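Maiara Tavares
Thursday, January 26, 2023

Right, night guard thread, as promised to the four of you who asked. Short version: I grind my teeth, I've ground my teeth for years, and I've finally got a bit of plastic in my mouth to stop me wrecking them. Long version follows, get a cuppa.

I didn't know I was doing it. I just thought everybody woke up with a tight jaw and a headache over one ear. I blamed my pillow. Then I blamed coffee. Then I blamed my sister for buying me the pillow.

What gave it away was a chip on a back tooth. I hadn't bitten anything hard, I'd had soup! Went to see Mr Kovalchuk in Hirham, he had a look and asked if I'd been stressed lately. I laughed for longer than was polite.

He showed me the flat bits on my canines where the points used to be. Once you've seen them you can't stop running your tongue over them. I did it all the way home on the bus, must have looked a treat.
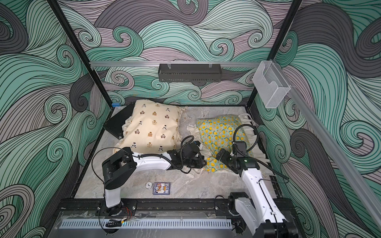 So, guards. I tried a boil-and-bite one from the chemist first. You drop it in hot water, bite down and hope. Mine came out wonky on the left and I kept waking up with it in my hand. Twice it was under the duvet. Once I never did find it.

Other people get on fine with those, by the way. My mate Amanuel has had his for ages and loves it. I think my mouth is just an awkward shape, or I was too impatient with the water (very likely).

The proper one cost me £188, and yes, I winced. They took a mould, which tasted of mint and putty, and it was ready the week after next. It's 3mm thick and hard on the outside, softer on the inside. If you gag easily, tell them before they start and breathe through your nose.

First night: horrible. I dribbled like a baby and lay there thinking about nothing but my own teeth. Second night the same. By the end of the week I was dropping off in 20 minutes, and that's quick for me even without a mouthful of plastic.

Somebody asked if it stops the grinding. Mine doesn't, and I was told at the start that it might not. I still clench, I can see the little scuffs on it. But it's the guard getting scuffed and my teeth are having a rest.

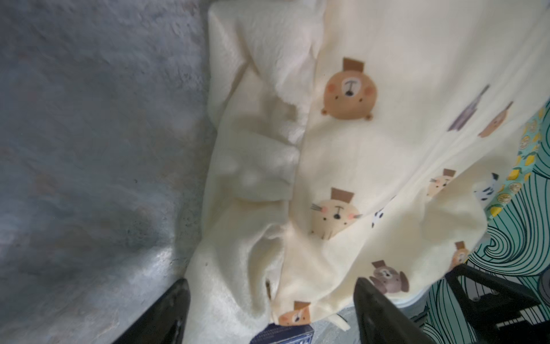
Things that have helped in the daytime, because it turns out I clench then too (mostly at emails):

Lips together, teeth apart. I've got a sticky dot on my monitor and every time I notice it I let my jaw drop. Works nicely until you stop seeing the dot, and then you have to move the dot.

A warm flannel on the cheeks before bed. Lovely. Would do it even if it did nothing.

Giving up chewing gum. I was getting through a tub a week and my poor jaw never had a day off. I miss it – I really do – but the ache by teatime has gone. 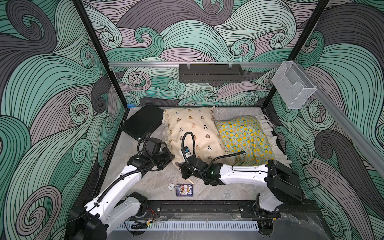
Cleaning it! I brush mine every morning with cool water and a plain soft brush, no toothpaste because that scratches it. Never hot water, it can warp. Then it needs to dry properly, and mine used to live in a shut box by the sink and smelled like a pond. What I wanted was somewhere with air getting to it, and a basket like that long black one hanging off the rail, all holes and held up by little clips, does the job a treat. I've put one up over the bath and the case sits in it with the lid open.

I do a soak once a week as well. Cudis tablets, they're cheap and they fizz, and fizzing makes me feel I'm achieving something. Check with whoever made your guard first though, as some of them don't like certain tablets.

Also keep it away from the dog. Mervyn at work lost his to a spaniel and had to pay for the whole thing again.
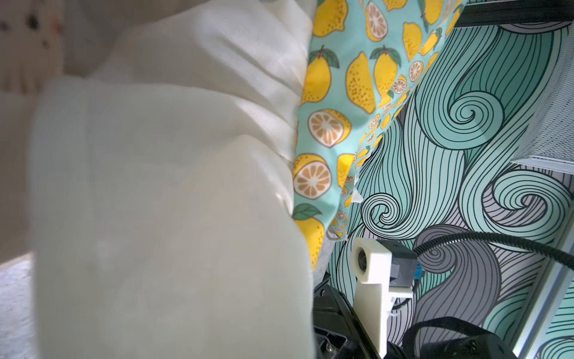 Maiara Tavares

Couple of replies to the replies. Yes, I take it to check-ups, he looks at where it's worn and smooths off anything rough. Next one's in April.

No, I don't snore more with it in. I'm told I snore exactly the same amount.

And if your jaw is locking, or clicking and properly hurting, or you can't open wide enough for a sandwich, please ring your dentist and don't go by me. I'm only a woman with flat canines.

Will do the one about sensitive teeth at the weekend if I get the ironing done.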